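Jellgate Supply Room – FAQ
Updated August 27, 2019

Ok, same questions keep coming in so putting the answers in one spot. Ask Peadar Rafferty if yours isn't covered.

Where do pens and pencils go now?
In a jar, upright, one jar per table. Not the drawer. The drawer is for tape, staples and the label printer rolls.

Do I have to use one of the Skastby cups?
No. Any jar with some weight to it. Tall enough that a marker doesn't tip the whole thing over. Old food jars fine if washed, labels can stay on. The one on the white table still has its red and white Cumix label and we're leaving it.
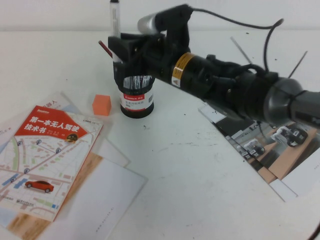
Caps up or caps down?
Markers cap up, so you can see what's what. Whiteboard markers live at the board, seperate tray.

How many per jar?
No hard limit. If you have to pull out three things to get one, too many. Extras go back to room 41.

What about scissors and box cutters?
Scissors ok, points down. Box cutters never – hook on the wall by the door.

My marker's dried out. Where do I put it?
Trash. Please don't put it back in the jar. Refills get ordered in July so if we run low before then, email Peadar and he'll add to the Daly order.

Can I move a jar to another table?
Sure, just bring it back end of day. We lost 2 over at Clerkarport and never saw them again.

Are the white tables ok to write on?
No!! Permanent marker does not come off. We tried. Scrap paper is on the shelf under the window.

Who cleans the jars?
Whoever notices. Tip everything out, wipe the inside, dry it, put stuff back. Takes about 2 minutes. Pencil shavings build up at the bottom faster then you'd think.

Still stuck?
Ext. 2235, mornings are best.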